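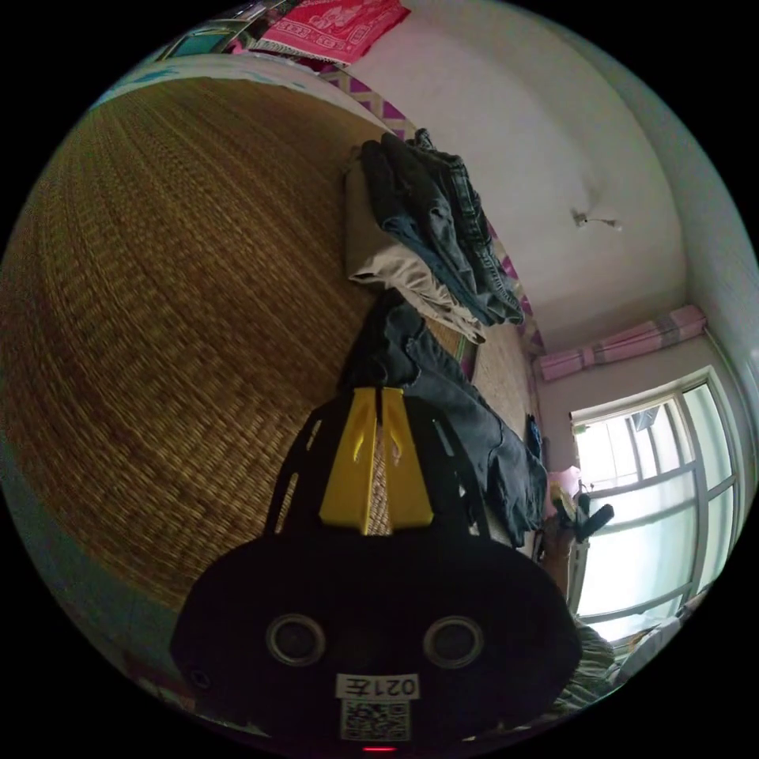 Lullach Comedies, the boxed set (Dralunus)

Back in stock. Went out of print for a while, now repressed, same discs as before, new box. Black and white farces from the old Cowie Pictures lot, the ones set in the town of Lullach where everybody owes everybody money and the mayor is always hiding in a pantry. 12 features. Region free. Ships in October if you order the box now, single discs ship right away.

What's in it

All 12 Lullach pictures in release order, two to a disc. Running times are between 70 and 90 minutes each, so two make a good long evening. The early ones are basically stage plays with the camera parked in the third row. They loosen up once Cowie got a bigger stage and started building streets. The wedding one and the one with the runaway piano are what most people remember from late night TV, and yes both are complete here, no commercial break fades, no missing reel.

Original mono sound only. We didn't do a surround mix, please stop asking, there's nothing to put in the back speakers. English subtitles for hard of hearing on every feature. No dubbed tracks.

Picture quality

New scans for nine of them, from the best prints we could borrow. The other three come from the old tape masters and look it. Soft, a bit gray, some jitter around the titles. We cleaned the dirt and left the grain. The runaway piano picture has a scratch down the right side for most of the second reel, tried twice to take it out and it started eating the actors' hats, so the scratch stays.

Aspect ratio is the old square-ish one. You'll get bars on the sides on a modern TV. That is correct. If your set stretches it everyone gets wide, check the zoom setting before you write to us.

The box

Rigid slipcase made by Bateck, who do our other sets too. Thicker board than last time. The first pressing had a lid that popped open on the shelf, a lot of you complained, fair enough, the new one slides in from the side and stays put. Discs sit in a fold-out tray, no paper sleeves. Spine has the title only, no numbering, so it'll line up okay with the Dralunus mystery sets but not the westerns, which are taller for reasons we regret. 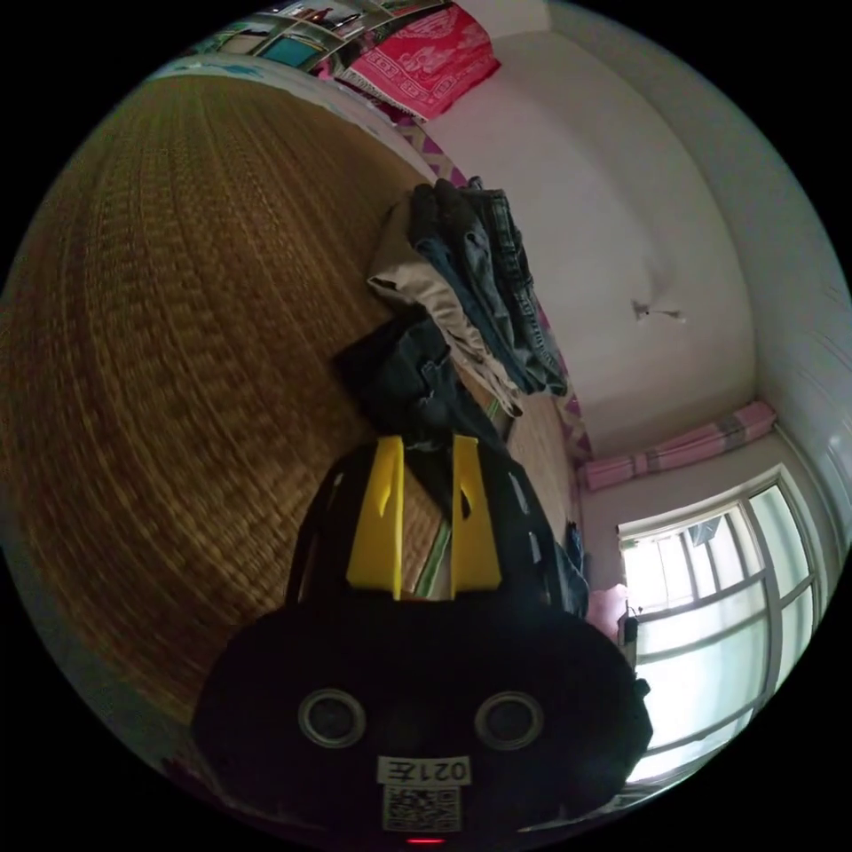 From behind, fingers pointing up.

Booklet

Stapled, color cover, black and white inside. Cast lists for each picture, a piece on how the Cowie lot worked (one street, repainted), and a longish essay on why the town drunk is always the smartest person in these. Good read. One error we know of, the cast list for the fourth picture has the butler and the brother in law swapped. Will be fixed if we ever reprint it.

Extras

Not a huge pile but decent.

- Trailers for seven of the features. The rest are lost as far as we know
- A silent reel of street sets being put up, short, some of it upside down on the original, we turned it over
- Radio version of the wedding story, audio only over a still
- Alternate ending to the last picture, where he keeps the goat
- Stills gallery, click through with the remote, doesnt auto play

No commentaries. We recorded one and it was mostly two people laughing, you'd hate it.

Which version to get

Standard box. Everything above. This is the one to buy.

Deluxe box. Same discs, same booklet, plus a reproduction lobby card and a cloth bookmark. 200 made, no more after that. Lobby card is picked at random, we can't swap them. If you only want to watch the films don't pay for this.

Single discs. Two features each in a plain keep case, no booklet, extras only where they fit. Disc three has the piano picture and the wedding picture together and it's the usual place to start if you've never seen any of these.

Who it's for

If you like fast talk, slamming doors, rich aunts, and a lead who never raises his voice while the whole house falls down, get it. Fine for older kids. There's a lot of drinking played for laughs and one very dated bit with a fortune teller in the second picture, which we left in and there's a text card before it. Slow spots too, be warned, the courtroom one takes forever to get to court and then it's over in no time.

Not for you if you want it in color. A colorized version of one title went around years ago from another outfit, its not ours and its not on here.

Playback notes

Plays on ordinary players and most game consoles with a drive. Some older machines hang at the menu on disc five. Press stop twice, then play, and it goes straight to the first feature. Chapter stops every reel change or so. Subtitles are off by default, turn them on from the menu or the button on the remote.

Shipping and returns

Goes out in a padded carton, not an envelope. Box sets count as one item for shipping. If a disc is loose in the tray when it arrives check for scratches before you play it, then email us with the order number and we'll send that disc only, no need to return the whole set. Dented slipcase, same deal, send a photo and we will mail a new case flat. Unopened sets can come back for a full refund. Opened ones for store credit.

Pre-orders are charged when they ship. If you ordered a box and a single disc together they'll go seperately unless you tell us to hold.

Related items

Cowie Pictures: The Short Subjects
Dralunus Mystery Set, Volume Two
Dralunus Westerns (tall box)
Lullach Comedies, Disc Three only
Bateck replacement slipcase, blank
Lobby card frame, black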